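Gripper won't let go of thin fabric, then shuts on my thumb

Posted by Fanni Rácz in Home robotics > Grippers and hands

Hi all, hoping someone has met this before. I've got a two-finger gripper on a Cumach drive board and I'm using it for picking up laundry, mostly socks, straps and thin drawstring bags. It ran fine through most of April. Now, every so often, it closes on something thin, I tell it to open, and it just sits there humming. Then a few seconds later it opens all at once, and twice it has snapped shut again straight after. The second time it got the side of my thumb – no blood, but I said a few things.

Thick stuff like a jumper is no bother at all. The close limit is set to 80 per cent and I've already swapped the cable. Is it the motor or am I missing a setting?

Mirsad Tomić

Sounds like the motor to me. Mine went the same way and I bought a new one.

Josefina Benítez

Please don't buy a motor yet! I had almost exactly this with my Cumach board, and it was the stall timer. With a jumper in the way the fingers stop early and the pads squash a bit, so the motor gets an easy life. With a sock they run nearly all the way together, the motor pushes against itself and the board trips. Mine was set to wait 2000 milliseconds before giving up, and all that time it was saving up my commands. So when it woke up it did open, close, whatever I'd been jabbing at, one after the other. That'll be your thumb.

I dropped the stall time to 600 and ticked "clear queue on fault" (it's on the second page of the settings, easy to miss). I tried 700 first and still got the odd hum. Have a look at the linkage as well, with the power off, because a loose screw there can make it bind near the closed end.

And until it's sorted, pull the plug before your hand goes anywhere near the fingers. The stop button on mine only paused things, and I found that out the hard way too – with a fingernail.

Fanni Rácz

Thank you Josefina, the queue box was unticked! I've changed both settings and I'm going back to the thin stuff now, sock and straps first, then the grey knit, with the plug where I can reach it.

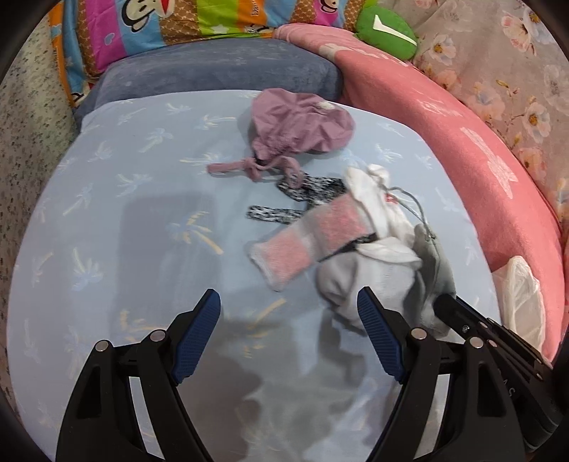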